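About the Kultau Lab

Kultau Lab is a small research group in Goritz. We study how robot arms can learn to take apart and rebuild things that were never designed for them, and we started with desktop computers.

Our main line of work is a training method we call Trumitz. A person first guides the arm through a task, such as moving a memory module from a fixture to a board. The method then breaks that demonstration into short contact phases and learns a separate policy for each one. A phase ends when the forces at the wrist change — the arm does not follow a clock.

In November we finished our first full comparison. With 200 demonstrations, Trumitz matched a single-policy baseline trained on 600. The test set was 44 insertion and removal tasks across 10 computer cases. Most of the remaining failures were with cables, which bend differently every time and often hide the part the arm needs to reach. Drives and memory went better than we expected. Fans went worse.

The lab grew out of a repair project at Kuipers, an electronics recycling firm that still supplies our old machines. We keep the cases as they come to us, with mixed parts and wiring left in place, and print our own fixtures to hold the loose components.

We publish our task definitions and fixture files along with our papers, and we report failed runs in the same tables as successful ones. Groups that want to repeat our tests can write to the lab for the full parts list.

Page last updated 2020-01-04

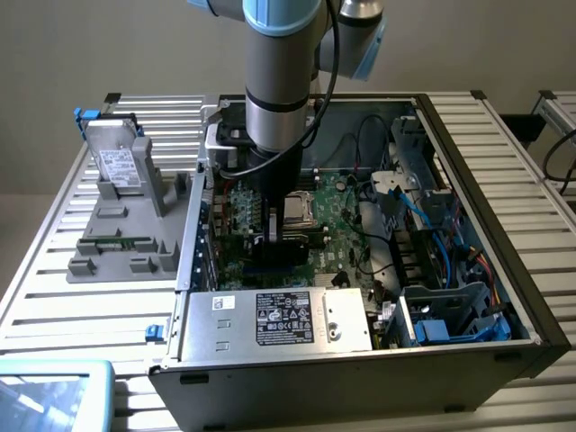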